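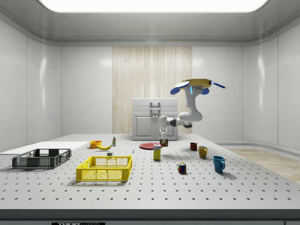 Glaze notebook, Sat 19 May

Opened the kiln this morning with my coat still on, which tells you how patient I was. Everything was cool enough to handle, and the first thing I did was drop a tile. It was only one of the plain controls, thank goodness, and it broke clean through the middle so we even get a nice look at the clay body (well vitrified, no black core, happy with that).

So: the celadon series, cone 6, oxidation, on the Notwood porcelain and on the speckled stuff. The bisque was at 970 like always. There were 23 tiles in the firing plus a few mugs Tove snuck onto the top shelf, and the mugs came out better than anything of mine, so of course she has been insufferable all morning.

The good news first. The base recipe finally looks like a glaze and not like bathroom caulk. Going down a bit on the clay and up a bit on the silica did what I hoped. It's glossy, it breaks over the edges of the stamped texture, and where it pools it goes a really soft watery blue-green that I could look at all day. On the speckled body it turns a little swampy, but a nice swampy! Heiðrún wants that one for her soup bowls and I think she's right to.

The bad news is pinholes. Lots of them, tiny, mostly on the lower shelves and mostly on the thick side of each tile. You run your thumb over it and it feels like very fine sandpaper. In March we had the same thing and I blamed the bisque, so then we slowed the bisque way down, and look, they're back. I'm a bit embarrassed about how confident I sounded in the March entry. I've left it as is. You can all go read it and laugh.

Things I changed between the last firing and this one, written down here so I don't fool myself later:

New bag of whiting. The old one ran out halfway through weighing, so the batch is a mix of both. Yes, I know.

Sieved through the 60 mesh only. The fine sieve has a hole in it and I keep forgetting to order one.

Dipped and did not brush. Slow count of three, tongs, straight up and out.

Longer drying time before loading, overnight on the rack by the radiator.

Same program on the Kinnunen, with the same hold at the top. I didn't touch the controller except to wipe clay off it.

That's too many changes for one firing. Guðlaug has a rule about changing one thing at a time and I agree with the rule completely, I just get excited with a bucket in front of me.

The thickness thing deserves its own paragraph. I scratched through the raw glaze with a needle on a couple of tiles before loading, and on the double-dipped side it was as thick as a good heavy cardstock, maybe more. The single dip was closer to a postcard. The single-dip side is almost clear of pinholes everywhere except the bottom shelf. So thickness matters, but it can't be the whole story, because the bottom shelf has them on both sides. The bottom shelf in that kiln runs cool, we've known that since we bought it. The witness cone down there was barely bending, while the one on the top shelf was lying flat on its face.

My guess is the glaze down there never got fluid enough for the bubbles to heal over. I'd put money on that. A small amount of money.
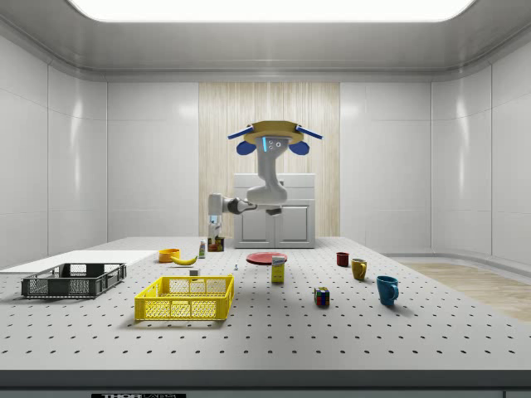
Esben thinks I'm looking in the wrong place and that it's the dust. His argument is that the bisque tiles sat out on the open shelf all week while we were sanding the dry plates, and that I never sponged them off before dipping, so there was loose powder under the glaze on every single one. He also says the bottom shelf tiles were the ones stored nearest the sanding table, so they'd be the dirtiest. I checked, and he's right about where they were stored. Annoying.

So now we have two stories that both fit, and they can be tested in the same firing if I'm careful. Half of the next set gets sponged and dried overnight, half goes in dusty. Then each half is split between the top and bottom shelves. If the dusty ones are bad everywhere, Esben gets to choose the radio station for a month. If the bottom shelf is bad no matter what, we talk about the hold.

I went and looked at a few of the worst tiles with the hand lens while I was drinking my coffee. Some of the holes go right down to the clay, with a neat little round edge. Others are only in the surface, more like dimples, where a bubble seems to have popped late. I drew both kinds on the back of the firing sheet, which is clipped in behind this page. The deep ones are all on the porcelain. I don't know what to make of that yet. The porcelain is so smooth that dust should come off it easily, shouldn't it? Frida, if you read this before Tuesday, please leave a note in the margin, you've had your hands in this clay much longer than I have.

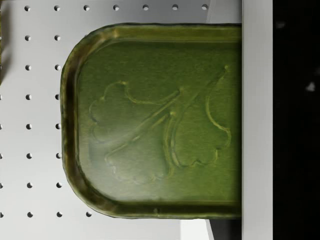
6 min read

Color notes, before I forget what I saw in daylight. The lamps over the glazing bench make everything look yellower than it is, so I took the tiles out to the back step.

Iron low: hardly any color where thin, a cool gray-blue where it pools. Very pretty over carving. Boring on a flat surface.

Iron medium: the one we should keep. Proper celadon green, still transparent, and the stamped lines show up crisp underneath. This is the one I'd put on the tall jars.

Iron high: goes to olive and then, on the thick side, to something like weak tea. Tove loves it. I don't, but I'll concede it would look great inside a brown bowl.

With the Zondero frit swapped in for ours: much shinier, a bit too shiny, and it ran. One tile has a fat drip stuck on the bottom edge and took a flake out of the cookie underneath when I pried it off. I do want to try it again, thinner, because the color is gorgeous and it had hardly any pinholes at all. More melt, fewer holes. That's a point for me, Esben.

The kiln shelf needs grinding in one corner where the drip landed. I've turned it upside down at the back of the stack for now. PLEASE don't load anything on it until it's been ground and washed again, there's a sharp bit of glaze on it that will go straight into your finger. I have a bandage on to prove it.

Housekeeping. The porcelain slops bucket is full again, so either somebody pours a plaster bat this week or we stop trimming. I'll order the sieve tonight from Tondum along with more whiting, and I'll keep the new bag separate from what's left of the mixed batch, with tape on the lid saying so. The labels written in pencil on the tile backs have burned away, as pencil does, so from now on it's iron oxide wash and the thin brush only. I managed to match every tile to the sheet by its stamp and its place on the shelf, but it took me most of an hour and I'd rather have been throwing.

Tiles are on the windowsill in shelf order. Handle them all you like, just put them back where they were. The next bisque goes on Monday night if I get the test set stamped tomorrow, and the sponges are soaking in the blue tub already.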